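Unit 8: Failure analysis in manipulation. Case 4, the zipper stall at Stultdale

Handout for the second half of the course. Read before the lab session. The Rusura controller manual, chapter on force limits, is assumed known.

1. Background

The Stultdale cell was set up to open and close soft bags before inspection. It had one arm, a parallel gripper with ribbed fingertips, a wrist camera and a Rusura controller running the Tikach grasp planner. The task program was short: locate the slider, close on the pull, follow the zipper track to its end, release. A run was marked complete when the commanded path had been executed and the fingers had opened.

The marking rule matters later. The program had no check on where the slider was at the end of the path.

2. The incident

In January the cell stopped during a closing stroke with a joint torque fault on the wrist. The gripper was still closed. An operator pressed reset, which on this controller clears the fault and resumes from the last waypoint. The arm resumed the stroke at full programmed speed, the bag came off the table with the gripper, and the arm carried it into the guard. There was no injury. The operator had one hand on the guard door handle at the time, and the event was reported as a near miss.

3. What the log shows

Finger force is logged in newtons. The grasp limit was set to 34. In a normal stroke the force rises on contact, settles, and varies a little as the slider passes over folds. In the fault run it settled at the usual level, but the finger opening was wider than it should have been for a flat metal tab. The planner accepted the grasp anyway, as its only test was that force had risen and the opening was above zero.

The opening matched a folded layer of webbing. The fingers had closed on strap.

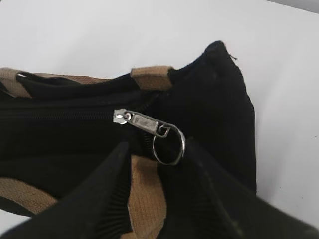
Once the grasp was on the strap, every later step did what it was told to do. The arm pulled along the track direction, the strap went tight against its stitching, and the load passed into the body of the bag. The wrist torque climbed until the joint limit tripped. The fault was therefore correct. The error had been made almost 4 seconds earlier, at the grasp.

4. Contributing causes

4.1 Detection. The slider detector returns a point and a confidence value. It does not return the orientation of the pull. A hanging pull can swing well to the side of the track, and an approach aimed at the slider body may then miss the tab altogether.

4.2 Near-field view. With the wrist camera close to the work, the fingers hide part of the target area. The planner did not update the target after the last clear view, so any shift of the fabric during approach went uncorrected.

4.3 Training data. The Araya set used to tune the detector has 4,000 labeled grasps. Straps were labeled as background. The planner had no class for "graspable but wrong".

4.4 Reset behavior. Resume from last waypoint is a reasonable default for rigid parts clamped in a fixture. With a loose fabric item, the position of the object after a fault is unknown, and the old path has no meaning.

5. Changes made

The grasp test now uses a band for finger opening, with both upper and lower bounds. A short test pull is made before the full stroke, at low speed – if force rises faster than the set slope, the fingers open and the arm backs off. After any torque fault the gripper must be opened by hand command from outside the guard, and the program restarts from the locate step. The guard door interlock was also moved ahead of the reset button in the safety chain, so a reset with the door handle turned is refused.

The opening band has a cost. Pulls fitted with thick cord are rejected and have to be handled manually.

6. Points for the lab

Plot finger opening against force for the sample runs and mark the first sample at which the wrong grasp could have been identified. State what threshold you used and how many good grasps it would reject.

Draw the fault tree down to the reset event. Keep the grasp error and the restart hazard on separate branches – the restart would have been unsafe with a correct grasp as well.

Reports are limited to 8 pages, plots included.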